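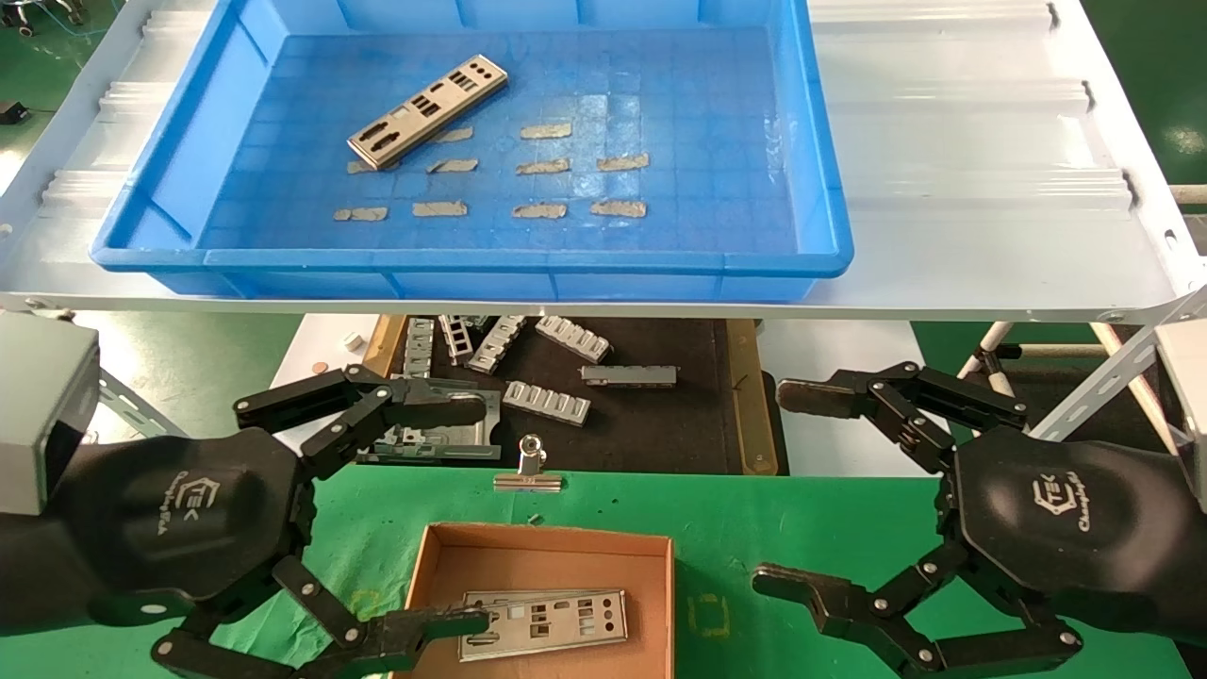

Ticket opened: office PC drops its network connection when the heating comes on. Reported by Wormont front desk, logged by Ravindra Pal. The machine is the one under the reception counter that runs the booking diary, and it was rebuilt last August with a second-hand board. When it was rebuilt the I/O shield was left out, so the back of the case has a bare slot and the sockets move a little when a cable is pushed in. We have a shield to fit, the silver metal one lying tilted in the blue tray with the small foam strips, and it will go in at the end of this job whatever the cause is. I don't expect it to cure the fault by itself.

Symptoms as reported: the diary freezes, the network icon shows a cross, and after a minute or two it comes back. Front desk say it happens first thing in the morning and again after lunch. They had been restarting the PC each time. I have asked them to leave it alone and write down the time on the pad by the phone.

23rd April, first visit. Swapped the patch lead for a new one. No change. Checked the driver for the network port, which was two versions behind, and updated it. Turned off the setting that lets Windows power down the adapter. Left a ping running to the router and saved the output to the desktop.

Result from the ping log: 2000 replies sent for, 18 lost. The losses come in two clumps and both clumps match times on the pad. The link also came back at 100 after each drop, having started the day at the full speed, so the port is renegotiating. That points at the cable run or the switch more than at Windows.
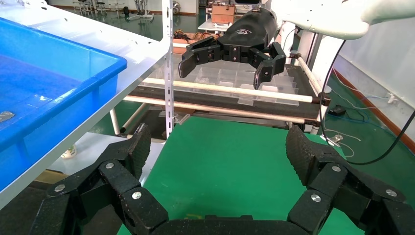 Green painted floor, smooth and glossy.

Second visit. Traced the cable from the reception counter to the cupboard. It goes up behind the counter, over the door and then along the same clips as the supply to the fan heater. It is tied to that supply for most of the length of the corridor. Whoever put it in used a flat lead of the sort sold for home use, and it has been painted over at least once. There is a staple through the outer covering just above the door frame. I could make the link drop by pressing on the cable near the staple - three times out of three.

The heater is on a timer. It switches on before opening and again after lunch, which fits the pad.

Asked Prajapati for a price on a new run. They quoted 400 for a proper job in trunking on the other wall, with a test sheet. Front desk asked if a wireless adapter would do instead. It might, but the diary software from Stivum is poor at recovering after a drop and their support page says to use a wired connection. I have passed both options to the office at Alorgate for a decision. 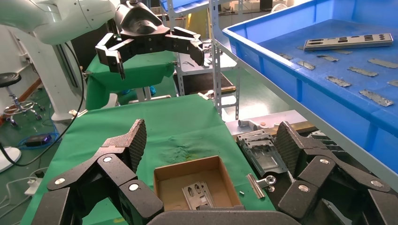 In the meantime I have run a temporary lead along the skirting on the other side of the corridor and taped it down at the doorway. Ping left on overnight and through the next day with the heater on its normal timer. No losses, and the link has stayed at full speed. The old cable is unplugged at both ends and labelled so that it isn't put back by mistake.

Still to do:
- fit the I/O shield (the board has to come forward, so it needs the PC off for around 18 minutes, after closing)
- remove the old flat lead once the new run is in
- move the saved ping logs off the desktop
- tell front desk they can stop filling in the pad

Update: Alorgate have agreed the Prajapati quote. Waiting for a date. The temporary lead stays where it is until then - please don't roll it up when the corridor is cleaned. Ticket left open, priority lowered to normal.

3 comments
0 shares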